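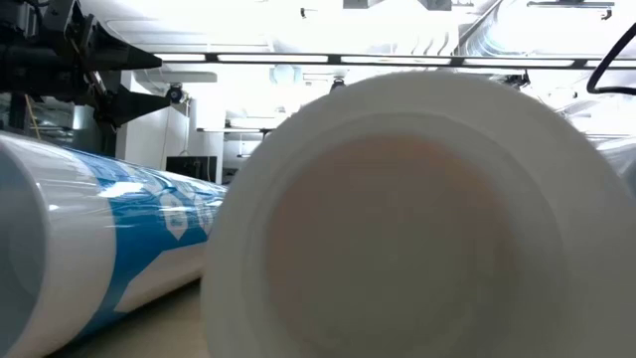 I spent most of the afternoon of 22/11/2020 sorting supplies, and I'm writing down how I did it so I don't have to work it out again next June.

The supplies had spread. Some were in the hall closet, some were under the sink, and the rest sat in a Biller shopping bag that had been hanging on the back of a door for months. I kept buying glue because I couldn't find the glue. Same with wipes and tape.

I brought everything to the table first. I don't like sorting from the floor, and the closet light is bad. Then I pulled out anything in a wrapper, because wrapped things stack and loose things don't. Rolls and tubes I leave for last. They roll, and if you put them down early you spend the whole time chasing them.

I use open bins with no lids. I had lids once, from a Hudurix set, and what happened was that things got put on top of the lids. The whole set cost me 50 dollars and the lids went out with the recycling. With an open bin you can see what you own, and if it's overfull you can see that too.

One bin is for packages I haven't opened. The other is for things in use. That's the entire system. I tried sorting by type a couple of years ago, with labels, and it lasted until I had something that was both a cleaning product and a craft product. Opened or unopened is easy to answer.

Anything with a nozzle gets its own check. I look at the tip, wipe off whatever has dried on it, and put it back with the tip facing the same way as the others. If it's clogged I run a pin through it. If the pin doesn't work I throw it out. I used to save those and I never once went back to fix one.

Disinfecting wipes stay near the bins and don't go in them. A canister takes up too much room, and I want it within reach when I'm done so I can go over the table.

I had planned to do the drawers as well, but it was getting dark by then and I still had to make dinner. They can wait. The Zotis organizer I ordered for them hasn't come yet anyway, and I'd only have to do it twice.
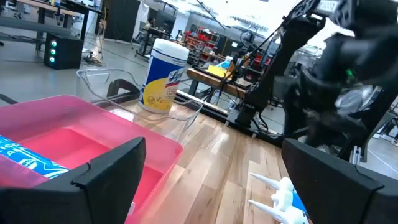
Rivadeneyra commented that two bins would never be enough with kids in the house, and that opened and unopened stuff should be kept in different rooms so you finish one before starting the next. I can see the point about finishing things. Different rooms wouldn't work for me, I'd forget the second room existed. But I might move the unopened bin up to the closet shelf, where it takes a chair to get to it.

Next up is the drawers, and then the batteries, which are in 6 different places.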